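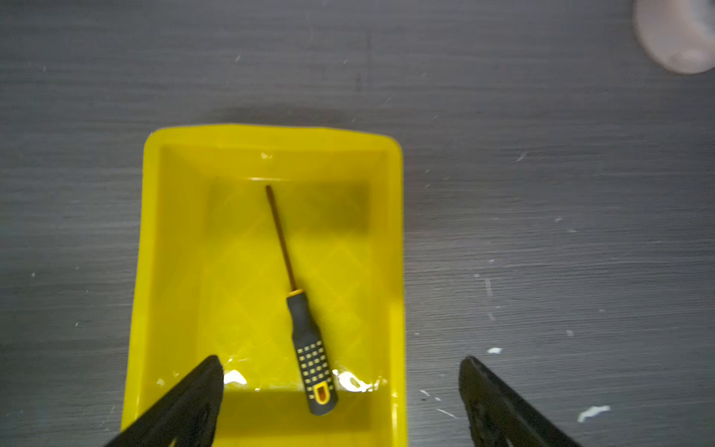
Bench Cell Rules: Frequently Asked Questions

Pennington site. Covers the small-parts and hand-tool picking cells. Questions not answered on this page go to Nisreen Twal, cell safety lead.

Who has to follow these rules?

Everyone who runs, loads, cleans or programs a bench cell, including contractors and visitors from Sustero. Watching from behind the floor line does not require training. Putting a hand over the table does.

What may go in a bin?

One tool per bin for picking runs. A screwdriver goes in lengthwise, lying flat on the floor of the bin. Knives, open blades, scribes and anything with a loose battery are not allowed in any bin, even for a short test.

Can I reach in to straighten a tool while the arm is paused?

No. A program pause is not a safe stop. Press the protective stop, check that the status light is steady, and then reach in. If you are going to be at the table longer than 2 minutes, lock out the cell and hang your tag.

The gripper is open and nothing is moving. Is that safe?

Treat it as live. The fingers can close on a command that was queued before you walked up. Keep your hands out of the space between them unless the cell is locked out.

How fast can the arm move?

Setup and teaching are done at 20 percent speed or lower, with the enabling switch in hand. Full program speed is allowed only with the gate closed. The speed setting is checked at the start of every shift and written in the log.

Do we need a new risk assessment when we change the tool being picked?

If the new item is on the approved tool list, no. The list has 29 entries and is kept in the Hulline binder at each cell. If the item is not on it, the assessment has to be updated before the first run. A longer shaft or a sharper tip changes what can happen if the item is dropped or swung, and the old assessment does not cover that.

What about new fingers on the gripper?

Any change of finger shape, length or surface counts as a change to the cell. Fill out the change form and have it signed before power goes back on. Swapping worn fingers for the same part number only needs a log entry.

How often are fingers and wrist cameras inspected?

Fingers are looked at every shift for cracks, looseness and worn tips. Camera mounts are checked once a week for tightness. If a mount has moved, the camera is recalibrated before the next run.

Are scratches on the table a problem?

Surface scratches are fine. Report a gouge that can catch a bin, a raised edge, or any chip that leaves loose material. Do not tape over damage.

Can I leave other things on the table during a run?

Only if they are on the cell layout sheet. Cups, phones, gloves and spare parts come off before the gate is closed.

What do I do after a dropped tool?

Use the protective stop, lock out, pick up the tool and look it over. Log the drop even if nothing was damaged. After 3 drops in a shift, the cell stays down until the lead has looked at it.

Who can reset a protective stop?

The person who pressed it, or the shift lead after talking to that person. Check that no one is inside the line first.

Is the Okari training from my last site accepted?

It covers the classroom part. You still need the hands-on check at this site, including the lockout walk-through.

When do these rules change?

They are reviewed each October and after any injury or near miss. The copy in the binder is the one in force. Printed copies kept at desks may be out of date.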